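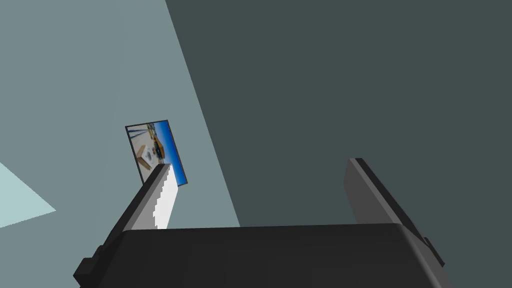 Visit report: Terkora identity and access open day, Wed 6 March

Terkora opened its operations site to customers and integrators for one day. The program covered single sign-on, account provisioning and audit logging for its hosted idea-management product, Prodden. I attended the morning briefing, the federation lab and the afternoon session on account cleanup. The keynote is not covered in this report.

Prodden supports SAML 2.0 with login started from either side. The lab used a test identity provider supplied by Bondarchuk, an integrator that handles most of the on-site setups. Metadata was exchanged by URL. Manual upload is still supported, but certificate changes must then be tracked by the customer. The presenter let a signing certificate expire on a test tenant, and logins failed with a generic error page. The useful message appears only in the admin log, under "assertion rejected." Terkora plans to send a warning by email 14 days before expiry. No release was named.

Attribute mapping took up most of the lab. Three attributes are required: a persistent ID, an email address and a display name. Department and cost center are optional, but campaign rules can refer to them, and a rule that points to a missing attribute evaluates to false without a warning. Two attendees had run into this in production. Until the behavior changes, test each rule with an account that has no department set.

Provisioning runs through a separate connector called Dondarex. It reads the customer directory and creates, updates or disables accounts on a schedule. The default batch size is 4000 records. In the demonstration, a directory with 567 changed records was synced in a single pass, and 6 were skipped for duplicate email addresses. Skipped records go to a CSV file that has to be downloaded by hand. There is no retry queue. I asked if group nesting is followed, and the answer was one level only.

The afternoon session dealt with leavers. Disabling an account ends its sessions at the next token refresh, so a user can stay signed in for up to an hour. Ideas and votes from disabled accounts stay visible under the original name unless the tenant turns on masking. Masking can't be reversed. Pledged budget returns to the campaign pool only after the campaign owner confirms it.

Open items after the visit:

Log export format. JSON was shown, but our collector expects syslog.
Support for two identity providers on one tenant, which was in limited testing in February.
Written confirmation of the session timeout setting and its minimum value.
Price of the Dondarex connector when bought without the support plan.

Slides were promised to registered attendees through the customer portal. Parking is at the rear entrance, and visitors need photo ID at the desk.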